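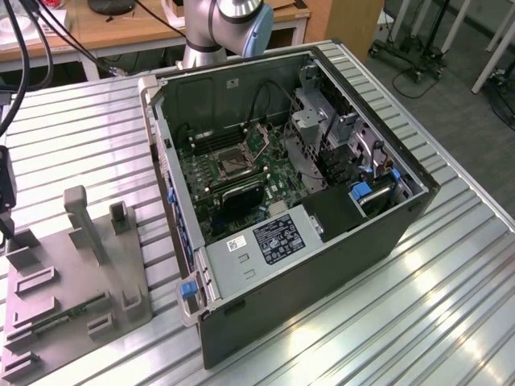 Brostine, an electronics recycling firm in Jultville, has started recording robot arms as they work on old desktop computers, in the hope of teaching a machine to do jobs that are now done by hand. The recordings will be used to train a learning system built by Gendia, a software company that joined the project last September. Each session is set up on a ribbed aluminum table, with the computer on its side and the side panel off so that the arm can reach the parts from above. A gray 3D-printed plate next to the computer has slots that hold a circuit board module in a known position.

The two firms said on July 8, 2023, that they had gathered 3636 recordings so far. Each one covers a single attempt at a single task, such as taking a memory module from the plate and moving it to a slot on the main board.

An operator guides the arm through the task from a nearby station. The system stores the position of every joint, the opening of the gripper and the video from the cameras, all on the same clock. Gendia then uses the stored material to train a model that predicts the next small movement from what the cameras show.

Attempts that go wrong are kept too. They are marked as failed and stored in a separate set, and Gendia plans to use them to teach the system when to stop and try again. 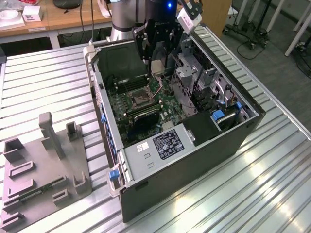 The gripper over the main board of an open desktop tower, near the empty processor socket.

Brostine takes in office computers from companies and schools. Many of the machines still have parts that can be tested and sold, but removing them takes time. The firm said memory is the first target, and drives and power supplies will follow if the early results are good enough.

Small differences between computers are the main difficulty. Slots sit in different places, cables get in the way and latches do not all open in the same direction. Bare metal also reflects the ceiling lights, and that can make edges hard to find in the video. The team changes the position of the computer between sessions so that the system does not learn one fixed layout.

The collection covers 32 tasks at present. Six of them involve pushing a part into place, and these have taken the longest to record – a module that is slightly tilted will not go in, and the operator has to back off and line it up again.

Bhuiyan, a testing company hired by the two firms, will check the trained system on computers that were left out of the recordings. It has set aside 76 machines for that purpose. The tests will measure how often a task is finished without help and how often a part is damaged.

Brostine said its staff will continue to take computers apart by hand while the recording goes on. Testing is due to begin in September at the Jultville site.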